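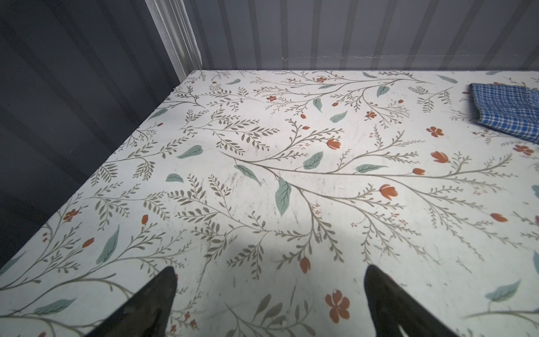
1/ Vitória Godinho to Cormier: the fee, and what it buys

So Cormier paid 386 thousand for a winger who has started 2 league games since the winter break. Everyone on my timeline is calling it a steal. I'd like to hear from whom.

2/ The case for her is the Hudent match. Fine, she was great in the Hudent match. Hudent had ten players for most of the second half and a right back who was clearly carrying a knock. I'd have fancied my chances down that side.

3/ People keep posting the dribble numbers. 81 percent success! Out of how many attempts? The graphic never says. I asked the account that made it and got a thumbs up.

4/ What bugs me more is where she's supposed to play. Aparecida Bittencourt already owns the left, she doesn't come off unless she's hurt, and she was Cormier's best player in both games against Pullel.
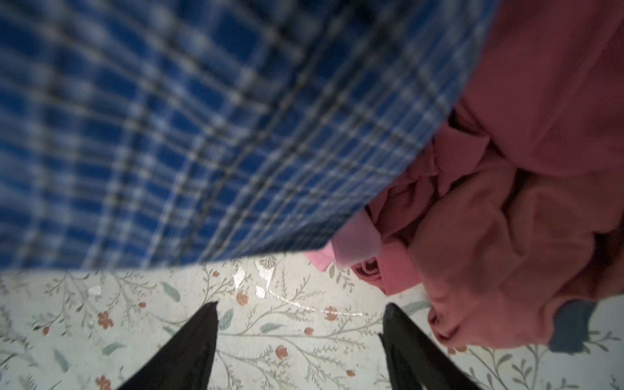 Tuesday, laundry and transfer talk

5/ "She can play on the right." Can she? She cuts inside onto her right foot every single time. Put her over there and she's a different player — maybe a decent one, but not the one they paid for.

6/ And the coach says 300 minutes is enough to settle in. That's a little over three full matches. Bittencourt needed most of a season, and she already knew half the squad.

7/ I'm not saying she's bad. I liked her at Dratarix, when she had a striker who made the near-post run. Cormier's striker stands at the back post and waves.

8/ Pullel away is next. If she starts on the right and gets to the byline more than twice I'll come back and post an apology under this.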